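How a Baseball Pitch Curves

A pitcher stands on a low mound and throws to a catcher. The ball is thrown in different ways, and each way has a name. A fastball travels close to straight. A curveball drops as it nears the plate.

The drop comes from spin. A baseball has raised stitches that drag air around with it. When the front of the ball spins downward, air is pushed up behind it, and the ball is pushed down. This is called the Magnus effect. Gravity pulls the ball down too, so a curveball falls faster than a ball with no spin.

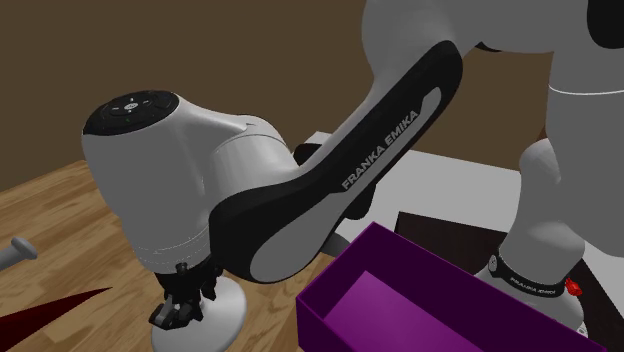
A pitcher's throwing arm works as a chain of parts. The legs push first, then the hips turn, then the shoulder, elbow, wrist and fingers follow. A robot arm is also built in sections, with a shoulder at one end and a wrist farther along. In a pitcher, each part passes speed to the next, and the fingers set the spin.

There are two common kinds of fastball grip. They are named for how many seams cut through the air on each turn: two or four.

Try it: mark a line around a soft foam ball with a pen. Toss it gently to a partner with a snap of the wrist. Watch the line to see which way the ball turns.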